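The timestamp bug, part three

7 Mar 2020

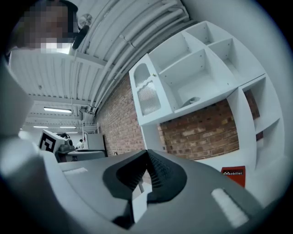
I have now spent two evenings on a pose tracker that was right all along. The complaint was that Ternen, our replay tool, drew the gripper path with a small hiccup every time the hand turned quickly, and I did what any sensible person would do and blamed the lens model. The lens is an easy suspect. It bends the shelving until it looks ready to slide off the brick wall, and it leaves the black square marker on the white box small and far off to the left, so I went in and refit the distortion. The hiccup stayed exactly where it was.

Inês Neves asked whether I had looked at the clock. I said of course I had looked at the clock. Then I went and looked at the clock.

The image logger stamps a frame when it gets written to disk. The motion logger stamps a sample when it is taken. On a slow turn you can't tell the difference, and on a fast one the pose ends up 65 milliseconds away from the picture it belongs to. I had written both loggers. One of them even has a comment saying "fix later," in my style.

The fix is four lines. Rerunning the 3,781 saved clips will take rather longer, and clip 313 still crashes the loader for reasons of its own. I'll get to that one next week.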